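Ronomitz cell planning set – data card and purchasing notes
Version of 2019-07-17

Contents

This folder holds the parts list, the spending plan and a small reference set of stills for the two-arm tabletop cell called Ronomitz. It was put together for people who have to write an equipment request for a second cell, or who want to know what the first one needs before agreeing to pay for it. The full recordings are kept separately. If you only need the recordings, you can skip this card and read the one in the Pumska folder.

Files

parts.csv – everything in the cell, one line per item, with supplier code and order status
budget.csv – planned and spent, by category
spares.csv – items that wear or break, with the reorder point
stills/ – reference pictures
notes.txt – loose remarks from assembly, not edited

Prices are not given in this public copy. The column is present in both tables but empty. Ask for the internal copy if you have access to the Wolton share.

How the money was split

The two arms are the largest line by a wide margin. After that come the computer, the cameras, and then the frame and rail. The frame looked cheap on the first plan and ended up well over, mostly from brackets, corner parts and cutting charges. We now add 20 percent to any quote for extrusion before it goes into the budget.

Small electronics are listed one by one and not as a lump sum. The first request had a single line called "wiring", and purchasing sent it back. Cables in particular should be ordered with the arms. Ours were ordered later and the delivery took 22 working days, during which the cell could not be used.

Objects for handling have their own category. Set aside money for duplicates. Card holders, cards and packaging are low-cost items but they get bent, scratched and lost, and a replacement bought six months later may be a different shade or size. Mackay, the second site, keeps 10 of each flat item in a closed box and replaces them as a batch.

Spares

Gripper fingers and pads are treated as consumables. Order them with the arms if the supplier allows it. The reorder point in spares.csv is set low on purpose for the sites that share stock, and should be raised for a site that works alone.

Wall covering counts as a spare too. The panels are papered with patterned wallpaper and the surface can be swapped. Buy enough of one pattern to cover all the walls twice – part rolls left over from different batches do not match well.

Planning order

1. Floor space and power. Measure for the enclosure plus room to reach in from the front.
2. Arms, cables and mounting brackets, on one order.
3. Rail and frame. Confirm the bracket hole spacing against the arm base before cutting.
4. Cameras. The plan covers a fixed view of the workspace and one small camera at the wrist. Both types are separate lines in parts.csv.
5. Surface, wall panels and covering.
6. Objects and storage boxes.
7. Spares.

The first cell was built in a different order, with the frame before the arms, and two brackets had to be made again. That cost is in budget.csv under "rework" and should not be copied into a new request.

Installation time was planned at 200 hours for the whole project, including software. Assembly alone used less than planned and software used more. New requests should keep the same total until Mackay has reported its own numbers in March.

Stills 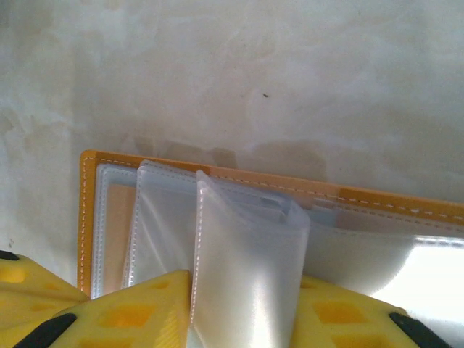
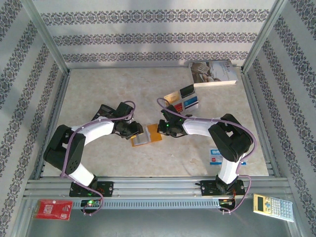
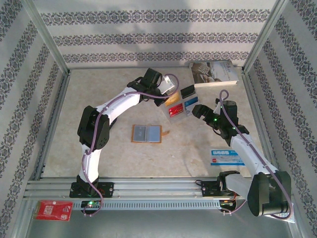
Category: Tabletop cells / two-arm / flat objects

The stills are for planning use. They help with judging reach between the two bases, where cables hang in relation to the rail, and how much clear surface is left once a few objects have been laid out. The first is a wrist view, with the yellow gripper fingers close to the clear pages of a card holder. The other two take in both arms on the rail. Do not take measurements from any of them; use the drawing numbers in parts.csv.

Known gaps

– parts.csv has no weights. Shipping for the rail was quoted by hand.
– The object list gives a type and color for each item and no supplier code.
– Electricity and room costs are left out of budget.csv.
– Two lines in spares.csv still refer to an older pad and are marked "check".

Use and changes

You may copy the tables into your own request and edit them. Keep the line numbers if you plan to send corrections back, as they are used to match entries across the Ronomitz and Pumska folders. Corrections go in notes.txt with the file name and line number first. The tables are updated when an order closes – open orders are marked "pending" and their figures can change.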